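3. O que as pessoas guardam quando mudam de casa

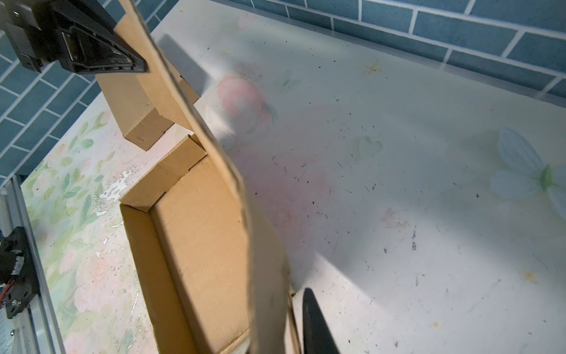
Quando comecei este trabalho, eu achava que ia escrever sobre deslocamento. Tinha lido bastante sobre quem sai e quem fica, sobre redes de parentes que puxam gente de um bairro para outro, e imaginava as entrevistas girando em torno do emprego novo, do aluguel, da escola dos meninos. Só que as pessoas queriam falar de coisas! Da travessa da avó, do ferro de passar que não esquenta há anos, do saco de botões. Levei um tempo para aceitar que o assunto era esse, e a seção que vem agora é a minha tentativa de pôr ordem no que ouvi.

3.1 De onde vêm os relatos

O material saiu de 265 questionários respondidos por moradores do Orellana, o bairro onde eu mesma morei até o segundo ano do doutorado, e de 11 entrevistas longas, feitas quase todas na cozinha de quem me recebia. Pedi a cada família que fizesse uma lista do que tinha ido para a casa nova e outra do que tinha ficado pelo caminho (vendido, doado, largado na calçada, "emprestado" para uma prima que nunca mais devolveu). A segunda lista demorou sempre muito mais que a primeira. Teve gente que me ligou em maio, meses depois da conversa, para acrescentar uma cadeira.

Juntando tudo, as listas passam de 2.000 objetos. Não vou fingir que todos foram classificados com o mesmo rigor. Um "jogo de panelas" entrou como um item só, enquanto "a panela de pressão da mamãe" entrou sozinha, porque foi assim que a pessoa falou, e eu quis respeitar a unidade que ela usava. Quem trabalha com inventários domésticos vai torcer o nariz, eu sei. Keegan Desjardins torceu, quando leu a primeira versão, e me mandou três páginas de objeções que melhoraram muito o que vem a seguir.

A objeção mais forte dele era sobre memória. Se pergunto a alguém o que ficou para trás há anos, o que recebo é uma lista de saudades e de arrependimentos, bem diferente de um inventário. Concordo inteiramente. Por isso não uso essas listas para dizer o que de fato havia nas casas. Uso para entender o que ainda faz falta, ou o que ainda incomoda, e para isso elas servem muito bem.

3.2 A caixa que ninguém abre

O primeiro padrão que me chamou a atenção foi o da caixa fechada. Boa parte dos entrevistados tinha em casa pelo menos uma caixa que veio na mudança e continuava lacrada, às vezes depois de uma segunda mudança.

Perguntei a todos por que não abriam. As respostas são mais variadas do que eu esperava. Alguns simplesmente esqueceram (uma senhora riu muito quando apontei para a caixa embaixo da mesa de costura, ela apoiava os pés ali toda noite). Outros sabiam exatamente o que tinha dentro e achavam que não era hora. Um senhor me disse assim:

"Ali estão os papéis do meu irmão. Se eu abrir, vou ter que ler. Se eu ler, vou ter que decidir. Deixa lá que ela não come nem bebe."

Fiquei com essa frase na cabeça o caminho inteiro de volta para casa. A literatura sobre acumulação costuma tratar o objeto guardado como uma decisão adiada, e o senhor descreve isso com todas as letras. Mas repare que a caixa dele está na sala, ao lado da televisão, com um paninho em cima e um vaso. Ela foi incorporada. Tem lugar, tem enfeite, as visitas perguntam por ela. Chamar isso de adiamento me parece pouco.

Passei então a separar dois usos. Há a caixa escondida, que vai para o alto do armário ou para o quarto dos fundos e some da conversa, e há a caixa exposta, que vira mesinha, banco, apoio de ventilador. Nas entrevistas, a escondida quase sempre guardava coisas sem dono claro: fios, manuais, roupa de bebê de uma criança que já estava na faculdade. A exposta guardava coisas de alguém em particular, e quase sempre de alguém ausente. Não dá para tirar disso uma regra com tão poucas conversas longas, mas os questionários apontam para o mesmo lado.

3.3 Quem decide o que vai

Outra surpresa, essa mais incômoda. Quando perguntei quem tinha decidido o que ia e o que ficava, os casais responderam "nós dois" com a maior naturalidade. Aí eu pedia que contassem o dia da mudança, passo a passo, e a história era outra. Uma pessoa embalava e a outra carregava, e quem embalava decidia. Decidia no varejo, prato por prato, às onze da noite, com o caminhão marcado para a manhã seguinte.

Uma entrevistada resumiu o método dela: o que coubesse ia, o que não coubesse ela perguntava uma vez, e se ninguém respondesse, ficava. O marido, que estava do outro lado da mesa, descobriu naquele momento o destino da coleção de revistas. (A conversa seguiu, ninguém se separou, tomamos café.)

Esse tipo de cena se repetiu com variações, e me fez voltar aos questionários com outra pergunta. Nas listas do que ficou para trás, os itens de quem embalou são poucos e vêm descritos com detalhe. Os itens de quem carregou são muitos, vagos, e aparecem com um ar de queixa: "minhas ferramentas", "uns discos", "coisas do trabalho". O trabalho doméstico de selecionar não é reconhecido como trabalho enquanto acontece, e depois é lembrado como perda por quem não participou dele. Acho esse o achado mais sólido da pesquisa, e também o que mais me rendeu discussão em seminário.

Vale dizer que a presença de uma empresa de mudança altera o quadro. As famílias que contrataram a Halia, que era a transportadora mais conhecida no bairro, receberam as caixas desmontadas alguns dias antes, e o número de caixas estava no contrato. Isso criava um teto. Várias pessoas me contaram que brigaram por causa de caixa, coisa que não aconteceu com quem pediu papelão no mercado e podia voltar para buscar mais. Com o teto, a conversa sobre o que levar acontecia antes, e em voz alta. Sem ele, acontecia tarde ou não acontecia.

3.4 O nome escrito na tampa

Pedi também que me contassem o que escreviam nas caixas. Esperava cômodos: cozinha, banheiro, quarto. E sim, cômodos aparecem bastante. Mas aparecem também pessoas ("vó"), urgências ("abrir primeiro"), avisos ("vidro!!") e uma categoria que eu adoro e que batizei de confissão: "não sei", "tralha", "resto", "ver depois".

As caixas de confissão são as últimas a serem feitas. Isso todo mundo sabe por experiência própria, eu inclusive, mas foi bom ver confirmado nos relatos. O que eu não sabia é que elas são também as mais lembradas. As pessoas não me diziam direito o que havia na caixa "cozinha 2", mas recitavam o conteúdo da caixa "resto" como quem conta um caso: uma tomada, meio pacote de velas, o santo sem cabeça, a chave de uma porta da casa antiga. A chave, aliás, aparece em várias listas. Ninguém devolve todas as chaves.

Tenho uma hipótese para isso, ainda crua. A caixa de cômodo é montada por categoria, e a categoria dispensa a atenção a cada peça. Na caixa de resto cada coisa entra sozinha, depois de ter sido olhada e não ter cabido em lugar nenhum. É a parte da mudança em que se olha mais para os objetos, justamente quando a pessoa está mais cansada. Desjardins acha que estou romantizando o cansaço. Pode ser! Em todo caso, a diferença de detalhe entre os dois tipos de lista é grande, e alguma explicação ela pede.

3.5 Limites

Preciso ser franca sobre algumas coisas. O Orellana é um bairro de gente que se muda para perto, muitas vezes para a rua de trás, e uma mudança dessas permite voltar para buscar o que faltou. Nos relatos de quem veio de longe a lista do que ficou é outra, mais seca, e eu tenho poucas dessas para comparar. Também conversei muito mais com mulheres do que com homens, em parte por causa do horário: eu ia no meio da tarde, e na sexta, que era o único dia em que eu podia ficar até a noite, as famílias tinham mais o que fazer do que falar comigo.

Há ainda o problema da minha própria posição. Conheço metade dessas cozinhas desde menina. Isso me abriu portas que um pesquisador de fora teria levado anos para abrir, mas também fez com que certas histórias chegassem a mim pela metade, porque se supunha que eu já sabia o resto. Em duas entrevistas eu de fato sabia, e decidi não usar.

Por último, não tratei aqui dos objetos que foram vendidos, que seguem uma lógica própria de preço e de vergonha. Esse material está organizado à parte e entra na seção 4, junto com as entrevistas feitas com os donos das lojas de usados da avenida.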